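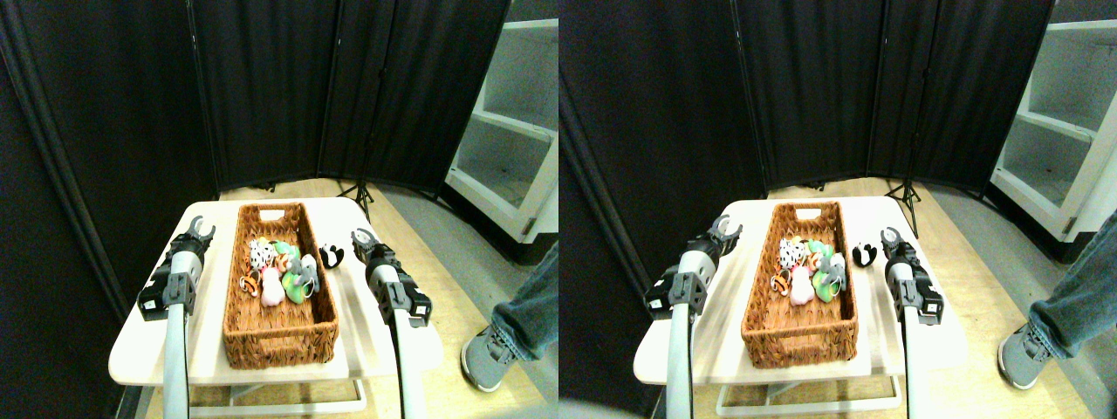
Tiago Louro wrote, under the December post, that a side-by-side stereo pair fed to a single image encoder is a waste of pixels: the network sees two nearly identical views, has no reason to compare them, and will learn to ignore one. He asked for an ablation in which the right view is replaced with a copy of the left. Same resolution, same weights at the start, same training schedule, no parallax.

That is a fair request and a cheap one to satisfy. I have now run it.

## Setup

The task is unloading soft toys from a wicker basket onto a table with two arms. The policy is Andale, unchanged from December. It takes the concatenated stereo image plus joint positions and outputs a short chunk of joint targets for both arms. There is no depth map, no calibration input and no explicit matching between the views. Demonstrations are teleoperated.

Plush is an awkward class of object for this question. It deforms under the fingers, so a grasp with a poor depth estimate often succeeds anyway. A finger that arrives too low compresses the toy and still closes on fabric. Rigid objects would show a depth error sooner, and they would also break things sooner. I stayed with plush and accepted a smaller expected effect.

The basket adds the part where depth does matter. The rim is raised above the floor of the basket, and the toys sit inside it. An approach that is short by a small amount puts a finger on the weave. Toys bunched up at the far end, with the near half of the basket clear, are the harder version of this, as the arms have to reach past the open section and then descend behind it. A toy already on the table beside the basket, like the panda, is the easy control: flat surface, nothing over it.

## Conditions

I trained two versions of the policy on the same demonstrations:

- **Stereo.** Left and right views, as recorded.
- **Copied.** Left view in both halves.

Each was tested on three layouts: toys clustered at the far end, toys spread along the basket, and toys on the bare table. The total was 216 rollouts, split evenly between the two policies and evenly across layouts. Testia, our evaluation harness, drew the order, and I did not know which checkpoint was loaded until the log was closed. A rollout counted as a success if the first toy grasped was lifted clear of the basket and released on the table without a second attempt. On the bare-table layout the toy had to be lifted and set down again.

The success criterion is strict on purpose. Andale recovers well from a missed grasp, and allowing retries hides most of the difference between checkpoints.

## Result

Over all layouts, stereo was ahead by 11 percentage points. On the bare table the two policies were indistinguishable. Nearly all of the gap came from the far-end cluster, with the spread layout in between.

The failure types are more useful than the totals. With the copied view, the typical failure was contact with the rim on the way down. The lateral position of the fingers was usually good. The policy had found the toy and misjudged where the basket wall was relative to it. With stereo, rim contact still happened, and the more common failure was picking up two toys together. Neither policy had much trouble closing on fabric once a finger was inside the basket.

So the encoder does use the second view, at least where the geometry requires it. I can't say from this how it uses it. Attention maps were suggested to me more than once, and I have stopped trusting my own reading of them.

## Objections I would raise

The copied policy was trained on copied images, so it had the chance to learn monocular cues properly. I think this is the right comparison. Swapping the view only at test time would measure surprise as much as depth.

The toys were the same in training and test. A monocular policy can learn how big a particular tiger looks at a given distance, and that is a serviceable depth cue. Unfamiliar toys should widen the gap. I haven't tested this.

The background was also constant, with black curtain behind the table. It gives the matcher very little texture to work with, and I don't know which direction that pushes the result.

Finally, one seed per condition. The rollout count makes the comparison look firmer than it is, as all of the training variance sits in two checkpoints. I will train more seeds before repeating the number anywhere outside this blog.

## Next

The Stakside encoder processes the views separately and merges them late. It should be a drop-in replacement, although the merge layer currently assumes square inputs and ours are not. Tiago expects it to beat concatenation. I expect it to match on the spread layout and gain a little on the far-end cluster, and I am writing that down now so it can be checked.

*Edit, 2/1/25: corrected the description of the bare-table criterion. The earlier wording implied that a basket was involved.*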